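Cell Maintenance, Unit 2: Care of the Two-Arm Tabletop Cell
Handout, revised 13 Oct 2025
Instructor: Khanyisile Visser. Lab support: Dexter Dimaculangan

Read this before your first maintenance slot. The cell log is file 3276 on the Gallardo server. Every slot gets an entry, including the ones where you find nothing wrong.

Start of shift
Check that the emergency stop is released and that the controller shows no stored faults. Home the left arm first, then the right. Run both at 30 percent speed through the warm-up path and listen at the wrist joints. A dry click at the same angle on each pass goes in the log, and the arm stays at low speed until Dexter has looked at it.

Gripper fingers
Power down the arm before touching the fingers. Wipe them with a lint-free cloth and look for nicks at the tips. Replace fingers in pairs. Tighten the screws by hand, then finish with the torque driver from the Rutier kit. Finger pads are changed after 80 hours of running, or sooner if an object slips twice in a row.

Cables
Follow each cable from the base to the gripper with the arm at full reach. It should never pull tight. Move any clip that has slid.

Background and table
The curtain behind the table keeps the fixed camera's view steady, so its position matters as much as the lens. It hangs between two silver poles, with a black clip at each upper corner. Check both clips and log the curtain if it has sagged. Then look at what stands in front of it.
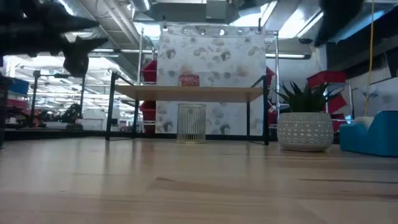
Reset errors are the most common entry in our log. Anathi Modise's group lost most of a session in November to a stand that had been put back turned the wrong way. Before you call the cell ready, compare the table with the layout card. For this layout the red jar goes up on the shelf board, the gold ribbed holder stands on the tabletop beneath it, and the potted succulent is to the right of the stand. Lift the stand when you move it. Dragging marks the wood.

End of shift
Park both arms clear of the table, close the log entry and initial it. Questions about the Alleo controller go to Visser.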